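20 Oct 2025

Sourdough log, batch 107. Best crumb yet, and I'm writing it down before I forget what I did!

Starter was the Vida culture (the rye one, not the white), fed the night before and used right at its peak. It smelled like yogurt and green apples. Flour was 1000 g total: 400 g of the Tokside whole wheat and the rest strong white. I held back a splash of water at the mix and worked it in with the salt, and the dough took it without a fuss. Coil folds this time, four of them, with longer rests toward the end. By the last fold it stood up like a pillow.

Dénes Kerekes thinks I've been cutting bulk short all year, and I'm coming around to his view. I let this one go until the top domed and the sides pulled away from the tub when I tilted it. Huge difference!

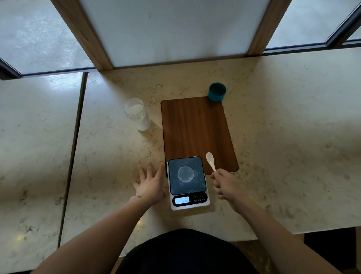
Shaping went fast. Light dusting of rice flour, a loose preshape, then a tight bâtard. The seam held on both loaves, so I skipped the stitching I usually do. Overnight in the fridge, then straight into a hot pot at up to 502 °F (the oven wanders, so I trust the probe and ignore the dial). Lid off when the ear had set.

Crust is thin and crackly, the inside custardy, with a little sourness at the back. I ate three slices with butter standing up.

To try next:
- same bulk, but swap the Tokside for Villex spelt
- less steam at the start
- one loaf with toasted walnuts, as a test run for the December bake

Still need to relabel the starter jars. Vida and Starorora look identical once they've risen.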